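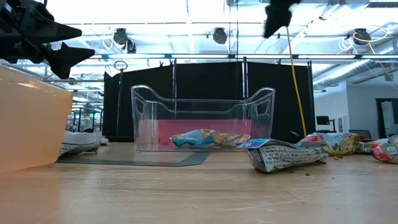

Grasp planner re-ranks candidates in mid-approach
Gindix Planning forum, Perception and Control

mhaddad wrote:
Since the May build, our bag-sorting cell replans after the approach has begun. The segmentation mask on crumpled packets changes shape between cycles, and the planner treats each change as a new object. We logged 867 attempts and found 460 with at least one replan. Has any other site observed this?

b_brophy wrote:
Please raise the mask smoothing window from 2 to 5 cycles. We consider this a perception fault, and the planner should not be altered to conceal it.

dzifa.bonsu wrote:
I must disagree with the previous reply. Smoothing adds delay, and a bag hanging from the gripper does not hold its shape in any case. Object identity should be locked once the approach starts.

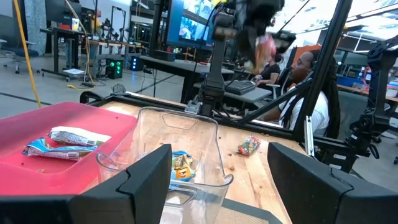 Wrist view, second arm holding a bag in the background.

b_brophy wrote:
A locked identity is unsafe if the other arm takes the same bag. Kindly state how the lock would be released.

dzifa.bonsu wrote:
It would be released on a claim message from the other arm, or on timeout. The Flastetti branch contains a draft.

mhaddad wrote:
Thank you both. We will test the draft with smoothing left at 2 and post the logs in this thread.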